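3.2 What ends up in the cup

I'll admit I got into this part of the study sideways. Telma Lagos and I were going through the 159 table layouts in the Jondale set, looking for something else entirely, and I kept stopping at the cups. People treat a cup on a work surface as a home for whatever has a handle. We asked 34 households in October to set out a small cooking area however they liked, and the cup-as-holder showed up again and again, usually in the back row next to a bowl (Ewan Forsyth calls this the "back shelf habit," and the name stuck with all of us).

What I like about it is how little room it takes. A spatula lying flat uses up a long strip of table, but stand it in a cup and the front stays free for the cutting board. Figure 5 shows the kind of arrangement I mean.
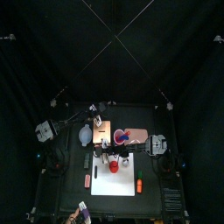
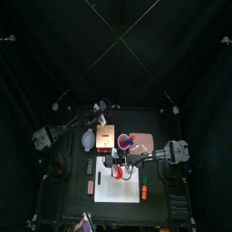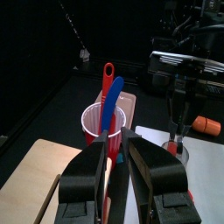

Figure 5. A cup used as an upright holder in a small tabletop layout.

The trouble starts when there's more than one thing in the cup. Handles lean, they cross, and a light cup can get top-heavy pretty fast — we had plenty of tipped ones in the Anghel pilot, mostly with long utensils. Our coders at first marked any leaning handle as "untidy," and I argued against that for weeks! A leaning handle is easy to grab. So in the final scheme we score a cup on whether each handle can be reached without moving another one, and we leave looks out of it. Bowls and trays get their own scores in Section 3.3.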